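Wanmont Garment Set: five months of paying for demonstrations

Posted 28 September 2021

Rating: 2 out of 5

I bought the Wanmont kit because the sales page said it would take the guesswork out of collecting demonstrations for cloth handling. I have heard that before. A kit, in this case, means a small hanging rack, pink plastic hangers, a handful of tops, a basket, a printed task guide and a year of their recording software. You bring your own arms and your own cameras. The price was $356, plus shipping, plus an hour on the phone about shipping.

First the rack, which I didn't expect to like. It's light, it goes together without tools, and it fits inside a tabletop cell with two arms without getting in the way of the shoulders. The foot is a thin bar that lies flat, and at first I assumed it would tip the moment somebody tugged on a sleeve. It has gone over a few times, mostly with new operators. I would still pay extra for a clamp. Wanmont doesn't sell one.

The hangers are thin and they flex. If you want your policy to learn on the kind of hanger people have at home, fine. If you want 200 repeatable episodes by Friday, you'll be bending them back into shape between takes. I priced the Zastex set before ordering and theirs are much thicker, but you have to buy their table too.

Now the clothes. The dark and mid-tone tops are good choices. The edges show up against a white table, the armholes read as armholes, and the wrist cameras have something to work with. The white ones are another story. White cloth on a white table under flat light is close to invisible from above, and our success detector kept calling it bare surface. Maybe that's meant as a hard case. The task guide doesn't say so. It lists all the tops as "beginner," and I don't believe whoever wrote that had tried to teleoperate one.

The basket has the same problem. It's see-through white plastic with holes all over. The software asks you to mark the rim at the start of every episode, and people click a slightly different line each time. I'd swap it for a blue one, and by the time you read this I probably will have.

About the software. It records what you tell it to record, and it does keep the two wrist views and the overhead view lined up, which our old scripts did not. Past that I have complaints. The "diversity score" it gives each session goes up if you move the basket a little and do the same motion again. It goes down if you leave a failed grasp in, so the operators learned to delete failures. I found this out in February, after training on a set with almost no recoveries in it. The model we got was lovely until it missed, and then it sat there pinching air. You can turn the score off. Do that on day one.

Export is to their own format or to Nurnano's. The Nurnano export drops the gripper opening on one arm unless you name the arms in a certain order. Support knew about this already and sent me a workaround. The Lã plug-in is listed as "coming" and was listed that way when I bought it.

Would I buy it again? I'd buy the rack again. The tops you can get at any thrift store, and you'd end up with better variety for less money. The claim that a set number of demonstrations per garment is "enough" has no test behind it that I could find, and I asked twice. Ours needed a lot more, and it still fumbles thin straps.

If they fix the export I'll add a note at the bottom of this page.
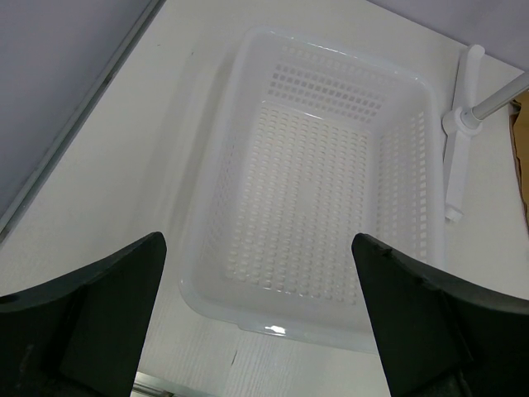
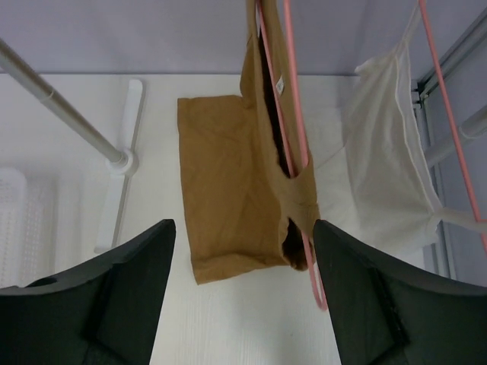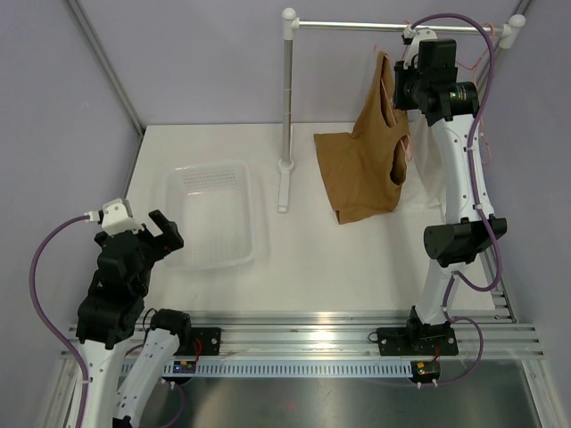

The basket and hanging rack in our cell. First two from a wrist camera, last one from the fixed camera.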